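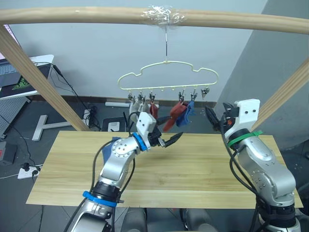 Saturday, and I finished the heel! I have been fighting with this heel since the clocks changed and tonight, at the kitchen table with the radio on low, it finally turned the corner and started looking like something a foot could go into. I'm so happy I had to write it down before bed. All week I've been daydreaming about the drying end of things, which is silly with one sock on the needles, but a pale yellow hanger with little metal clips along the bottom bar is exactly what I want for when there's a whole row of pairs to hang up. Someday!

So, the heel. Mayuree told me on the phone to stop reading the pattern ahead and just do the row in front of me, and she was right. I kept jumping to the part where you pick up stitches and scaring myself. The first try had a hole you could put a thumb through. The second was fine but I'd turned it inside out somehow, and I cried a bit and ate toast. Third try, slow, lamp pulled close, and there it was, a neat little cup. I put my fist in it and walked around the house showing Kristof, who was on a work call and gave me a thumbs up.

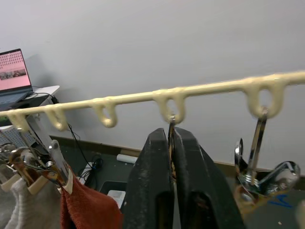

Plastic loops along a cream rod.

The yarn is the Siriwan one, the green that goes nearly brown in the evening. I bought 7 skeins, which is too many for socks, but the shop was closing for the night and I panicked - and I love it, so there. Oranuch says it softens a lot after the first wash. I hope so, my ankles are fussy. She also lent me her thin needles, the 88 pair she marked with nail polish (long story, she numbers everything she owns) and they are so much nicer than my bendy ones. I may never give them back.

My row counter says 143. A whole 143 rows, by me, who couldn't cast on in September!
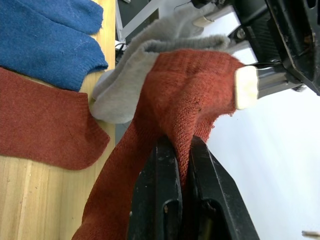

For tomorrow

Wind the next skein before breakfast, or I'll be doing it with cold coffee in one hand again. Try the sock on and be brave about the toe. Call Mayuree and ask if you decrease on both sides or only one, the pattern has a smudge right there. Find the good scissors. Write to Anastasia about the November knitting evening and say yes, yes, I'm coming, and I'm bringing the green socks even if there's only one of them.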